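Teleop demos: how clean do your pickups need to be?
Forum: Manipulation and Teaching

kperic_arms
So I've been recording tabletop demos on our two-arm setup since January (leader arms, I move them, the robot copies). The task is dead simple on paper: bring the cutlery over to the mug. I'm 30 episodes in and the spoon is eating me alive. Forks are fine! Mugs are fine! But a spoon lying flat on a smooth table has nothing to grab, so I scrape at it, miss, back off, try again.

My question is whether I keep the episodes with all the scraping in them or throw them out. Right now I keep anything with fewer than 3 missed grabs.
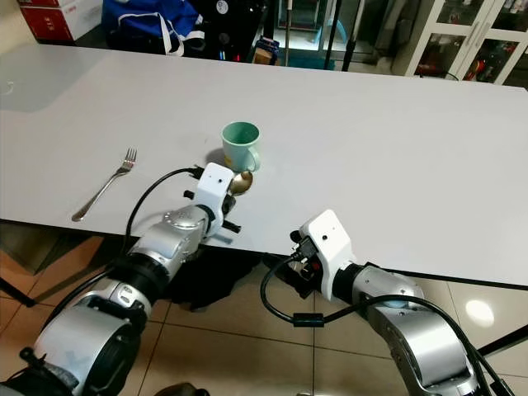

Spoon at the left gripper, fork still to do.

The right arm is along for the ride in this task, I just park it low. Camera is the head view.

bezawit_d
Keep them! I know people will jump in and say otherwise, but if the policy never sees a recovery it has no idea what to do after a miss. Ours used to close on air and then carry the air over to the cup, very proudly.

ognjenp
Gonna disagree with Bezawit here. A recovery is one good correction. Four random pokes from a tired operator is noise, and the robot will happily learn to poke. I trained on everything once at Prevard, 1883 episodes, then cut it to 890 by hand and the smaller set was plainly better.

bezawit_d
But you also cut the bad camera ones in that pass, didn't you? So you don't know which cut helped.

ognjenp
Ok, fair. Some of them, yes.

velimir_s
Have you tried guiding the arm by hand for the spoon part? I mean actual hands on the wrist, motors soft. You feel the table through it and you stop pressing so hard. With remote control I always come in too low. The annoying bit is your own arms end up in the camera view, so I record the path and then replay it for the video.

kperic_arms
Haven't tried it. Doesn't the replay drift? If the spoon is a finger's width off it all falls apart.

velimir_s
It does if you're sloppy putting things back. I put little pencil marks on the table.

khurram_j
Pencil marks mean the spoon is in the same place every time, so you've taught it one spot. Move it around, please. And Krum, come at it from the handle end and pinch from the sides, way easier than the bowl.

kperic_arms
Handle end, ok, trying that tonight. I'll tag the messy ones instead of deleting them and train both ways. Will post numbers when I have them.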